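Singers wanted – Elier Community Choir

We're after new voices for our spring term, esp. tenors and basses (always). No audition, no need to read music. If you can hold a tune in the car you'll be fine.

Tuesday nights, Pretine Hall, side door. Park on the street please, the neighbours have complained.

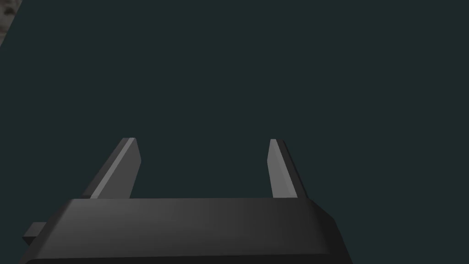 Cost is $66 for the term or $13 a night if you just want to try it out. Kids under 12 free with a grown up. Tea and bikkies included – bring your own mug, we keep runing out.

Program is mostly folk and a bit of gospel, plus two songs in Maori we did last year and want to do properly this time. Concert at the end of term, black top, any colour scarf.
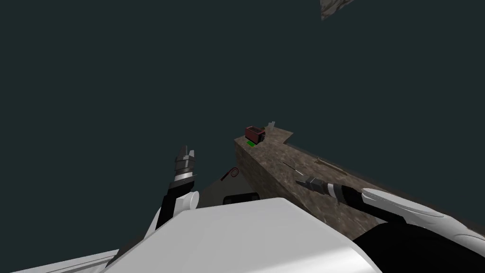
38 of us at the moment, room for more. Altos, there is a short waiting list, sorry.

To join just turn up or leave your name at the libary desk. Start back October 2023.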